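Course handout 2: notes from the demo visit, Haltov lab
May 3, 2020

Read before the write-up. Typed up fast, tell me if somthing is missing.

Visit had two parts. First the Teuber arm, fixed base, pick and place. Then the Grivham mobile unit, floor work, which is what the assignment is on. Gokora (their control software) runs both.

Main points from the floor demo:
- wrist camera, so the view moves whenever the gripper moves
- two fingers, parallel faces, squared tips
- task: approach a bin, grasp, lift, set down
- 100 recorded runs since January, 15 thrown out for bad labels

Question from the back was why not a fixed camera. Answer: fixed one loses the object behind the arm right when you need it. Wrist one keeps the tips in view the whole way. Price you pay is blur.

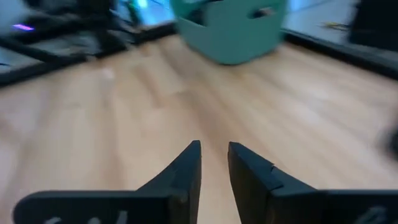
Fig. 1. Wrist view, floor demo. Teal bin in line with the gap between the fingers. Note blur at left and right, center sharper.

For the assignment: the gap between the tips is your reference. Sketch the bin edge against it, then say wich way the base should turn if the bin sits off to one side. The handle opening is a possible grasp point, argue for or against.

Also look at the floor. Plank seams give you lines running away from the camera, usefull for heading. How far would you trust them with motion blur? One paragraph is plenty.

Write-ups to the box outside room 102. Bring the Teuber sheet next time, we start there.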